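From: Hicham Badawi
To: cobot-users list
Subject: Re: [cobot-users] Clanent trial kit, anyone using it for tray work?

Dear all,

Thank you Ilham for the questions, and sorry for my slow answer. I wanted to finish the trial before I write, and it was extended two times. My answers are between your lines.

> On a morning in May, Ilham Samir wrote:
>
> Hello list,
>
> We are looking at the Clanent trial kit for a small job: putting bottles on trays and taking them off again, for the meeting rooms of one customer. Suvar is the reseller who made us the offer. The offer has the two-finger gripper, the wrist camera bracket, the software license and two visits from a technician. We already own an arm.
>
> Before I sign, I would like to hear from somebody who has used it for real.

We have used it for 36 working days. The seller was also Suvar, so I think our offer was the same as yours, except that we took the arm with it. I don't work for them and I paid the normal trial price.

> 1. How long did the installation take? Suvar says one day.

One day is correct if your table is ready. Ours was not. The technician, Gilles Fleury, came at 8 in the morning and the arm was moving before lunch, but then we lost the afternoon on the cables. The cables which come with the kit are long enough for the arm, but not for a computer which stands on the other side of the room. Please measure this before he comes. Gilles was patient and explained everything two times when I asked. He left his notes with us, and they are better than the manual.

The manual itself I can't recommend. Chapter 6 describes an older menu, and the button for saving a grasp has now a different name and is in a different place. I reported this to Suvar and they said it will be corrected.

> 2. Does the gripper hold plastic bottles without crushing them?

This was our main worry too. With the factory setting, it squeezed too much and the thin bottles made a dent in the middle. You must lower the force in the grasp settings, and you must do it for each product separately. I would like a global value, but there is none.

After this change we had good results with full bottles. With half-full bottles it was worse. The water moves when the arm stops, the bottle leans in the fingers, and then it is put down at a small angle. Sometimes it stands, sometimes it falls. We solved it with a slower stop before the release. The cycle is longer, but for meeting rooms I think this is no problem for you.

The pads on the fingers wear faster than I expected. We changed them one time during the trial. A new pair is not expensive, but the delivery took more than a week, so I advise to order a spare pair together with the kit.

> 3. How does the camera do with clear plastic? Our last system could not see it at all.

Better than I feared. The software does not try to understand the clear part of the bottle. You teach it on the cap and the label, and from these it calculates where the body is. So a bottle with a strong label color is easy, and a bottle with no label is very hard. We tried to peel the labels from several bottles and the system found almost none of them.

Glare is the other question. In the afternoon, when the sun comes on our table, the number of missed picks goes up to a level where I would not let it run alone. A simple curtain was enough for us. The table surface matters also, but less. I was afraid that stains and scratches would confuse the camera, and I did not find any difference after we cleaned the table as well as we could.

> 4. Trays. Do they need to be in a fixed position?

No, and for me this is the best point of the product. You teach the tray one time, and after this it can be turned on the table and the arm will follow. We used trays from Slaoui, with a low rim. If the rim is high, the fingers can touch it when they open, so for placing near the rim you have to define a margin. The margin setting is hidden under "Zones" and not under "Tray" -- I searched for it a whole morning.

Boxes are more difficult than trays. Picking a bottle from an open box works if there is enough room next to the neck for both fingers. If bottles stand close to the wall of the box, the software refuses the grasp and goes to the next one. I prefer this to a collision, but it means a person must sometimes move the bottle by hand.

> 5. Support after the trial?

By e-mail it is good. Auður Þórarinsdóttir answered most of my messages on the same day, and once she found a mistake in my program which I had looked at for hours. By telephone it is less good, because you reach a general number first and have to tell your story again.

Please read the contract about updates. In our version, updates are included during the trial, but after it they are a separate subscription. I did not see this in the first offer.

> 6. Did you compare with something else?

Yes, with the kit from Tillska, but only for a short time. Its gripper is softer and more kind to thin plastic, and you don't need to change much in the settings. However, its software wanted every tray in a fixed holder, and for us this was the reason to stop. If your trays never move, I would ask Tillska for an offer too.

> Thank you in advance, also from my sister Rania who has to program it.
>
> Ilham

Please tell Rania that the program examples on the disk are useful, especially the second one, which already has the slow stop inside. She can write to me directly if she wants our settings file. It is made for our bottles, so the numbers must be changed, but the structure saves time.

My opinion in short: for your job I would take the kit, on the condition that Suvar puts the spare pads and the price of the updates in the written offer. I would not take it for unlabeled bottles, and not for boxes which are packed very tight.

We decided to keep ours. It will run in the mornings on the tray job, and in the afternoons we still test with the boxes. If others on the list have found a good way to do the boxes, I would be glad to read it.

With kind regards,
Hicham

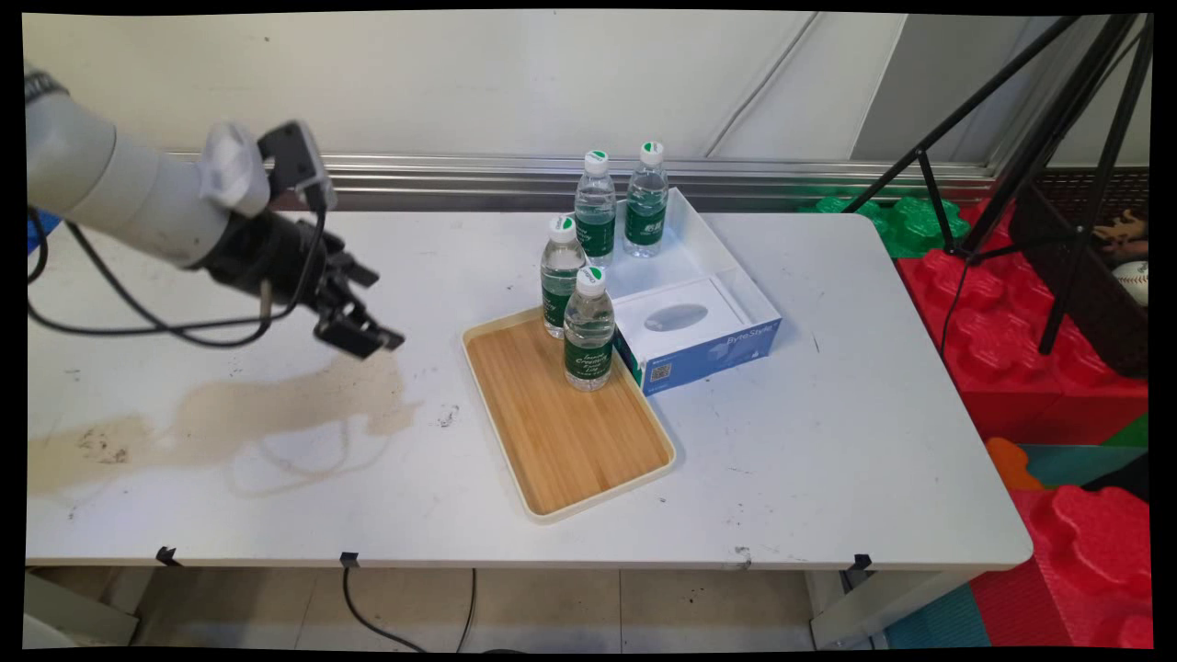
Can the kit be used with an arm we already own?

Suvar sells it without the arm, but you should send them the exact model and the flange drawing first, and ask for a written confirmation that the gripper and the software both support it.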